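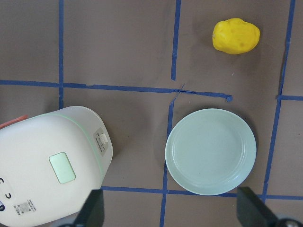
A taped table with a rice cooker, a pale green plate and a yellow toy potato.

Tape grid (table layout)

A tape grid is a tabletop marked off in squares with painter's tape, so every dish or toy gets a spot you can name. I learned it from Sawsan Saliba, who wrote the Skurnari house guide, and I've been hooked ever since! Brown paper goes down first (a Bestent roll is fine), then the long strips, then the cross strips. Hers runs 12 squares by 11, but mine is way smaller. Torn ends and little gaps are normal, and a wobbly line still works.

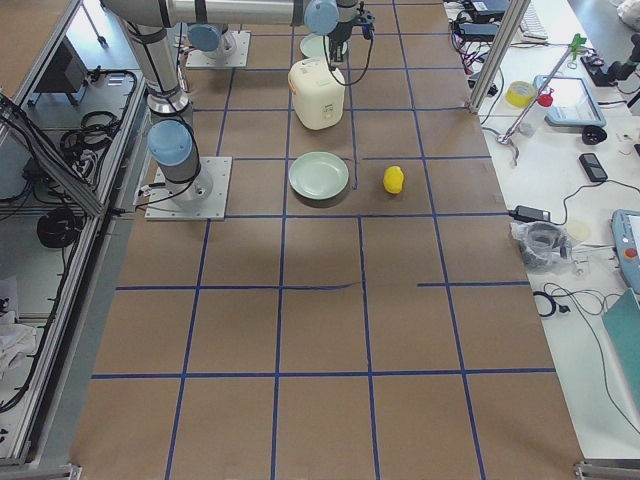

Last changed: Sunday, 89 edits in all

Plates are the tricky part, as they love to end up across a line. The Iltinwood habit is to go by whichever square holds most of the plate – I just nudge mine over. Tall stuff like jugs can go wherever you can still read the squares behind them.

See also: Najjar layout, Placemat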